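I have been asked to write the house rules for working next to a robot arm. I have been asked because I complained about the last set. Let this be a warning to anyone thinking of complaining. Thread.

The last set ran to 13 pages and opened with a definition of "robot". I read it in August, in one sitting, with a biscuit. By the end I knew what a robot was and still had no idea whether I was allowed to move the bowl while the arm was thinking.

(You are not. We'll get to that.)

Some background. The job is table work with food and small objects. Arm picks thing up, arm puts thing somewhere else, person resets the table, repeat until home time. The arms are the polite sort that stop when they bump into you. This has made everyone far too relaxed.

"It stops if it touches you" is a fine property for a machine to have. It's a rotten plan for a person to have. I'd like my bus to have good brakes as well, and I still don't stand in the road to check.

So. Rule 1, which took me a whole morning and went through nine versions: if the arm has power and permission to move, your hands stay off the table.

Version four had the word "whereas" in it. I'm sorry about version four.

People ask about the gap between moves, when the arm is just hanging there. That's the bit the rule is for. A moving arm looks after itself, in that you can see it coming. A still arm with a queue of commands behind it looks exactly like a still arm with nothing to do. 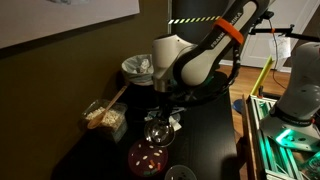

Rule 2 is about who gets to say go. One person. They say it out loud, the person doing the reset says "clear" out loud, and then it goes. It feels silly for the first hour. It should feel silly. You're saying "clear" over a bowl of popcorn.

Nodding doesn't count. A thumbs-up doesn't count. Lợi Đoàn asked me if humming counts and I have added a line to the document, so thank you, Lợi, that's in there for ever now.

If you're working alone, you still say it. I know how this sounds. Say it anyway. I've heard a grown adult with two degrees tell an empty chair "clear", and that person was me, and the arm didn't laugh.

Rule 3: stop button within reach of the person who says go. Within reach while seated, standing, or leaning over to look at the laptop. "Within reach if I lunge" was proposed in the comments and has been rejected.

Also, press it sometimes. At the start of the session, on purpose, with the arm doing something slow. A button that's only ever been admired is decoration.

Now the part I got told off for leaving out of the first draft, which is the stuff on the table.

Morena Grasso reviewed it. Morena once worked on the Prurkis packing line and reads a rule sheet the way other people read a menu at a place that's made them ill before. She sent back one page of notes. The top note said "GLASS?" and the rest of the page was, in spirit, the same note.

She's right. I'd written a page and a half about the arm and not one word about what it'd be holding. The standards people have been saying this for years, much more patiently than Morena: you assess the whole job. The arm, the gripper, the thing in the gripper, the table, the person, the person's sleeve.

A gentle arm holding something sharp is a sharp arm. A gentle arm holding a bowl is fine until it squeezes a bit too hard, and then you've got a gentle arm and a lot of sharp bits.

So Rule 4: everything on the table gets a line on the sheet. What it is, what happens if it's dropped, what happens if it's squeezed. Takes five minutes. Most lines say "nothing" and "goes everywhere". Popcorn, for the record, is "goes everywhere" twice.

For glass, the rule is: use it if the task needs glass. Clear things are hard for cameras and that's a perfectly good reason to want them there. But a dustpan has to be in the room, whoever's resetting wears closed shoes, and a chipped rim goes straight in the bin. Don't turn the chip to face the back. I've seen you turn the chip to face the back.
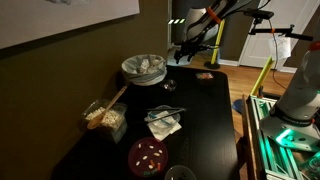 Rule 5, and there's no gentle way to put this: don't eat the props.

I had that down as a joke. Morena made me move it up from the footnotes. Her reasoning was that a gripper has been on every surface in the building and has never once washed its hands. Anything that goes on the table as a prop stays a prop until it's thrown away. If you want popcorn, bring your own popcorn and eat it somewhere else.

Small things that could pass for sweets OR tablets get a labelled tub of their own when they're not in use. I don't care which they are. The label is for the person who finds the tub next spring.

Somebody at Lucero got in touch after an earlier post to ask how we deal with food getting old. We have a date on the tub. When the date goes by, the tub gets emptied. I wish there was more to it, I could've given a talk.

Two arms, one table. This is Rule 6 and it's the one that people argue with.

If there are two arms in reach of the same table, both of them count as live unless both of them are stopped. "We're only using that one today" isn't a safe state. It's a sentence. The other arm didn't hear it.

And one stop button stops the lot. The Prostov people have one button per arm, each a tasteful distance from the other, and I was told with some pride that you can tell them apart by the stickers. I would like you to imagine reading a sticker at the moment you need that button.

Lights. Every arm has some sort of status light and every maker has a private opinion about colours. Green might mean ready, or running, or just "hello". Look it up for YOUR arm, write it on a card, stick the card where you stand. If you can't say what the light means, treat it as meaning the worst thing it could mean.

I learned this at a visit to Lastico, where I stood next to a machine for a good while feeling reassured by a light. It was the light for the coffee machine. It was reflected in a panel.

Cables! Rule 7. Anything hanging gets tied up or routed out of the way of both feet and elbows. The arm needs its slack, so check it through the full reach before you tie anything. Then check again after somebody "just moves the camera a touch", a phrase I'd like banned but Morena says we can't ban phrases.

While we're on cameras: a bumped camera is a safety matter as well as a data matter. If the software thinks the plate is where the plate isn't, the gripper will go where the plate isn't with total confidence. Bump it, say so, stop, recalibrate. No blame for bumping it. Some blame for whistling and walking off.

Rule 8: write down the near things. Not just the things that went wrong. The time the gripper came down a finger's width from a knuckle and everyone laughed. Especially that one. Date, what was moving, who thought it had stopped.

Our log had 3,851 entries when I started on this and I read a shameful number of them. A great many just say "ok". One says "ok??" and I think about it most evenings.

What you want is a boring log with the odd honest line in it. "Said clear before I was clear." Wonderful. Whoever wrote that has done more for safety in this building than the 13 pages did.

Speed, since three of you have already asked. Slow while there's a person at the table. Faster when there isn't, if the task really calls for it, and somebody has to write down why. "It looks better on video" has been offered as a why. It got the same answer as the lunge.

Length of the new document: 900 words, including the humming. Morena wanted it on one side of paper. I wanted a type size people could read. We have compromised on a bigger sheet of paper.

It's going up on the wall by the table, at eye height, next week. Not in a shared folder. I've met the shared folder.

Things still open: what to do about visitors (they point, and they point with their whole arm), whether long sleeves need their own rule or can live under Rule 1, and if anyone has a decent wording for "stop leaning on the frame" that doesn't sound like my old PE teacher.

Wordings in the replies please. If I use yours you get your name in the document, under Lợi's humming.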